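Home | Notebook | Rooms | Supplies | Log in

May, table notes, Stollance room

Started at 4 with the cloth, because it bothers me every time. It does not lie flat. At the back it makes folds, and there are stains I could not get out at 95 degrees, one of them yellowish. I will ask Jolton for another one, a little heavier if they have it. 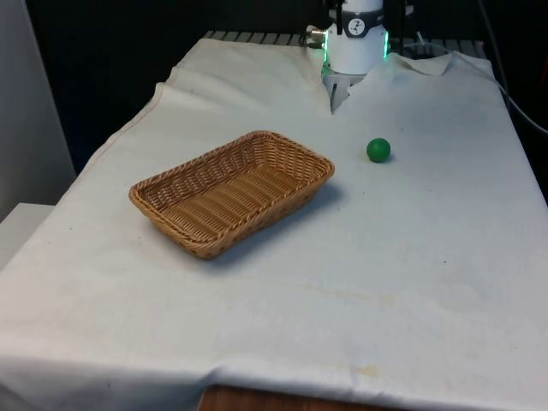 Entered by: table group, Zonesero workshop

The basket is the shallow wicker one with the braided rim. I like it for this table: the sides are low and slope outward, so small things are easy to reach. Green ball on the cloth, to the right of the basket. I prefer the basket turned a little, it leaves more free cloth on the right side.
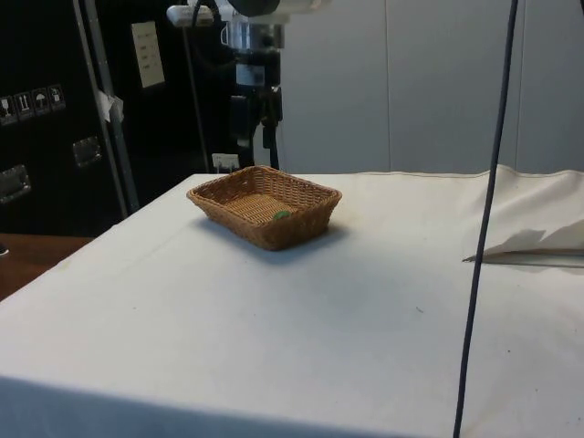

1 min read

Basket toward the back, a small green thing inside near the front. From this side the cloth looks much better — only light creases and a few dark specks. The loose fold on the right is still to do.

To do: brush the cloth, press the front edge, write shelf number 3945 on the basket card. Alemneh baskets are 3 on the shelf, do not mix with ours.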